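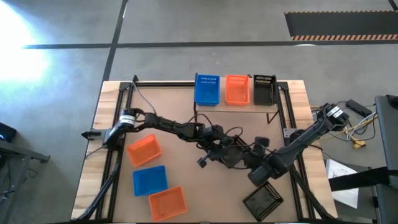 **Figure 3.** Bimanual cell at the Kindimitz site: two arms on an extrusion frame, with trays on the table and baskets on the raised shelf.

### 4.2 Rules for the shared zone

In a bimanual cell the two arms must often work in the same small volume over the middle of the table. We call this volume the shared zone. Existing rules at Vivovier and Clolside describe the distance between a person and an arm in detail, but they say little on the distance between one arm and the other. We therefore wrote 7 rules for this case and applied them at both sites and at Kindimitz. Two of them are discussed in this section.

Rule 2 concerns entry. Only one arm may hold the right to enter the shared zone, and the other arm must wait outside until this right is released. The exception is a task step which is declared as joint, for example a handover. In a joint step both grippers may come close together, as in Figure 3, but the speed is limited and the operator must keep a hand on the stop button.

Rule 5 concerns the layout. Trays and baskets of the same color should belong to the same sorting class, and the class list must be written in the session log before power is given to the arms. Trays may lie at an angle. We first required them to be parallel to the table edge, but the operators at Clolside found this too strict, and we removed the requirement in March.

We reviewed 300 sessions recorded under these rules. In 223 sessions no rule was broken. Most of the remaining sessions broke Rule 5, usually by a missing class list, and the operators could correct this without stopping the work. Violations of Rule 2 were fewer but more serious, and each of them was examined together with the joint positions stored by the Nic Giolla controller. The floor area, including tape lines, mats and the routing of cables, is treated separately in Section 4.3.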